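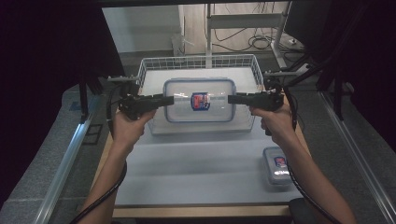
How long does leftover soup keep in the fridge?
Three or four days, and then it should be eaten, frozen or thrown out.

I bring this up because I found a tub of lentil soup behind the pickles on Tuesday and could not for the life of me say when I made it. It smelled fine. I threw it out anyway, and then I was annoyed with myself all evening, so this month's kitchen corner is all leftovers (again, sorry, it's my favorite subject).

I've been doing my big cook in the afternoon lately, usually something in the Dutch oven I picked up at the flea market in Pennington. The trouble with a big pot is that it stays warm for hours. I used to leave it on the stove until bedtime, which my mother did too, and we all lived, but the usual advice is to get cooked food into the fridge within two hours. Shallow containers help a lot! A thin layer of chili cools so much faster than a whole pot of it, and you can put it in the fridge while it's still a bit warm. 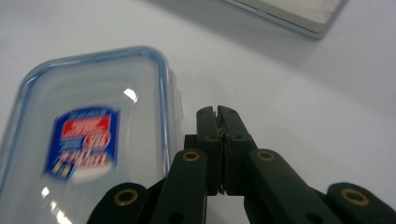

Clear plastic makes it easier to see what's left.

Then there's the labeling. I have tried fancy labels, chalk pens and a little whiteboard on the fridge door that fell off every time somebody closed it hard. What stuck was masking tape and a marker, both living in the drawer right next to the spoons. I write what it is and the day I made it. If the marker is in another room I won't do it, so please don't borrow my marker.

A few of you wrote in after the August issue to ask about rice. Cooked rice worries me more than soup does. I spread it on a tray, let it stop steaming, and get it into the fridge within the hour. Then I eat it in the next day or two, mostly fried with an egg and whatever greens are getting floppy. It also freezes beautifully in flat bags. I do 500 grams of dry rice at a time and that's plenty of lunches for our house.

Things I've stopped freezing: boiled potatoes (grainy), cucumber salad (I don't know what I was thinking), and anything with a cream sauce, unless I'm prepared to whisk it back together. Things I freeze constantly: beans, meatballs, tomato sauce, bread heels for crumbs, and the ends of parmesan, which go straight from the freezer into minestrone.

One more thing on reheating. Soup should come to a real rolling boil, and everything else should be steaming hot right through to the middle. In the microwave I stop halfway and stir, even when I'm hungry and grumpy, and I only warm up the portion I'm going to eat.

The Bristbridge swap table is back next month, so if you have lids with no bottoms or bottoms with no lids, bring them along and we'll see what matches. I have a whole bag. And if anyone has a good way to use up cold mashed potatoes besides patties, write to me, I've had patties three times this week and there's still half a bowl in there.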